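Support > Washing machines > Ernimel > Closed tickets > Stops before the end, code 61

Stops with 18 minutes left and shows 61
Status: closed
Opened by: Fenna Vandenberghe
Handled by: Brunello Zanetti, Van Wijk after-sales
Opened: 07/09/2026

Fenna Vandenberghe wrote:

Hello, and thank you in advance to whoever picks this up. I have an Ernimel front loader, bought from your shop in March, and until recently I had nothing but good things to say about it. It is quiet, it fits under the counter with a finger's width to spare, and the door opens the right way for my kitchen, which the old one never did in all the years we had it.

The trouble is that it has started stopping on me. It washes perfectly well, goes through the first rinse, and then when the display gets to 18 minutes it sits there humming to itself and the number doesn't move. After a good long while it beeps and shows 61. The drum is full of water at that point, the door stays locked, and I have to turn the knob to the drain programme to get my things out. They come out sopping and still with soap in them -- I can feel it on my hands.

I looked in the booklet and the list of codes goes straight past 61, so I'm none the wiser. I have already cleaned the filter at the bottom (one hair grip and a good deal of fluff) and pulled the machine out to see that the hose at the back wasn't squashed. It doesn't look squashed to me. My programme is usually cottons, 40 degrees, medium spin. The powder is Prustia, and I've used that for years without any bother.

Is this something I can sort out myself, or does somebody need to come?

Brunello Zanetti wrote:

Good morning Mrs Vandenberghe, and thank you for such a clear account, it saves us both a lot of going back and forth. I'm sorry the machine is letting you down so early in its life.

You are right that 61 isn't in the booklet. On this model it means that the water level didn't drop as expected before the last rinse. As the drain programme does empty the drum, I don't suspect the pump, and I'd like to look at the hose and the waste pipe first. Could you tell me a few things when you have a moment?

How high does the drain hose go before it enters the waste pipe, and how far down inside the pipe does the end of it sit? Has anything else been connected to the same pipe recently, such as a dishwasher or a new sink? And does the code come up with a small load as well as a full one?

Please leave the machine unplugged if you pull it out again, and mind the inlet hose, as it isn't very long.

Fenna Vandenberghe wrote:

Well, I have been on the kitchen floor with a torch, and my knees will be reminding me of it for a while. The hose goes up to just below the worktop and then down into the pipe. I drew it out to see, and there was far more of it in there than I expected. I don't know who pushed it down so far. It may have been me when I slid the machine back after we had the floor done, I was in rather a hurry that day because the cat had got shut in the cupboard.

Nothing new on the pipe. The sink has always shared it. With a small load (just tea towels) it did finish, but it took its time, and there was a gurgle from the sink while it was emptying. I hadn't noticed the gurgle before, though I do usually have the radio on.

Brunello Zanetti wrote:

That is very helpful, the gurgle especially. I think we have two things happening together. A hose pushed too far into the pipe can seal it, so that air can't get past and the water leaves slowly. If the pipe is also a bit furred up with soap and grease from the sink, the machine gives up waiting. The drain programme allows a good deal longer, and so it manages where the cottons programme doesn't.

Please try this. Pull the hose back until only a short length sits inside the pipe, a hand's breadth or so, and fix it with the grey clip that came in the bag with the transport bolts. If the bag has gone astray I can put another clip in the post. Then unscrew the trap under the sink, with a bucket underneath, and clean it out. Afterwards run an empty hot wash with no powder at all and watch the number as it passes 18.

One more thought about the soap. Your water is fairly soft where you are, and it may be worth using less Prustia than the box suggests. It won't have caused the 61, but too much foam won't help either.

Fenna Vandenberghe wrote:

I found the bag! It was in the drawer with the birthday candles. The clip is on, and my brother-in-law did the trap for me. I will spare you what came out of it.

The empty hot wash went through without a murmur, past 18 and down to nothing, and the sink kept quiet as well. I have since done a full load of bedding and a load of everyday clothes, and both finished as they should. I'm using one scoop of powder where I used to put in a heaped one and a bit. The towels are softer for it.

While I have you, may I ask about creases? Everything that sat in the drum during the bad spell came out like a dishcloth, and ironing has not got all of them out. I have tried smoothing things flat straight after the wash, trousers most of all, but I'm never sure whether to do that or hang them by the waistband.

Brunello Zanetti wrote:

I'm delighted to hear it. As for the creases, I'd wash the worst of the clothes again on the easy-care programme with a low spin, and only half fill the drum. Take them out as soon as the door unlocks and give them a firm shake. Woven trousers can hang by the hems, as the weight of the waistband pulls the legs straight. Anything knitted I would lay flat, and smooth the seams with your palm before you leave it.
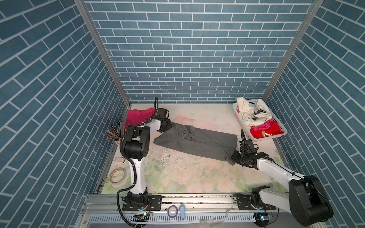
Grey trousers laid out flat.

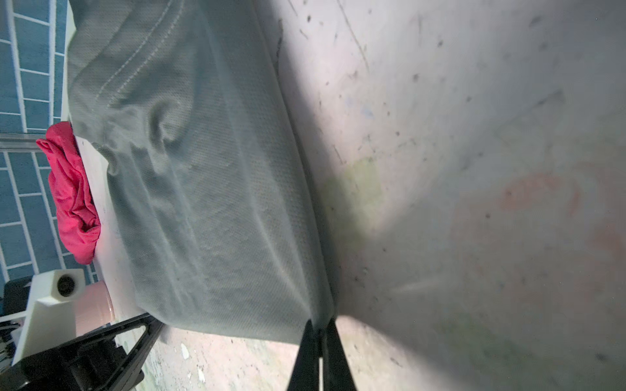

If a crease still won't go, a damp cotton cloth between the iron and the garment does more than a hotter setting. Do check the label first, of course.

I'll leave the ticket open a little longer in case the 61 comes back. If it does, make a note of the programme and the size of the load, and I'll ask our fitter to come and look at the level sensor. You are well within your guarantee, so there would be nothing to pay.

Fenna Vandenberghe wrote:

No sign of it. I've done more washing than we had dirty clothes for, just to be certain, and even the curtains from the back bedroom have had a turn. The easy-care programme did the trick on the shirts. One linen blouse is still sulking, but it was like that when I bought it.

Do please close this, with my thanks. You were very patient with me. Might somebody add 61 to the booklet?

Brunello Zanetti wrote:

Closed with pleasure. I've passed your remark about the booklet on to the people at Ernimel. Cause noted as drain hose too deep in waste pipe, trap partly blocked. No parts used, no visit needed.

Contact Van Wijk after-sales | © Van Wijk | Back to top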